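Which side of a two-sided microfiber towel for a wood tabletop?
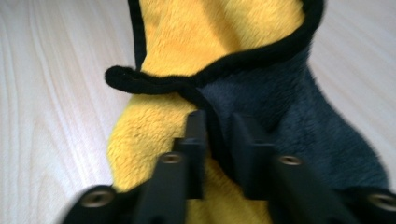 Posted by Verna Schumacher, October 2020

I have a pale wood table with a satin water-based finish, and I dust it daily. The towels I bought have a long yellow pile on one face, a shorter dark pile on the other, and a black edging sewn all the way around. The packaging had no instructions. Which face is for dusting and which is for drying? Also, can the edging scratch the finish?

Vitalii Kobzar

Use the long pile for dry dust. The fibers are deeper, so grit moves up into the pile and away from the surface. Use the short pile for damp wiping and the final pass – it has less drag and leaves fewer streaks. Fold the towel in quarters with the edging turned inward, and wipe with the grain. Refold to a clean section when the one in use looks gray.

The edging is usually softer than the finish, but grit collects along the stitching. Shake the towel out before each use. If a hard tag is sewn in, cut it off.

Wash warm, no fabric softener, no bleach. Softener coats the fibers and they stop picking up dust. Keep them out of loads with cotton towels, or you will be picking lint out of the long side.

Paloma Yazzie

either side works. I've used mine both ways since March and no scratches

Ursina Zaugg

Agree with Vitalii on softener. I would add low heat or line drying, as high heat can damage the fiber tips. Wash new towels once before first use – dark ones can shed dye, and pale wood will show it.

We use cookies to remember your settings. Accept | Manage
Contact | © Kornotham Home Help | Back to top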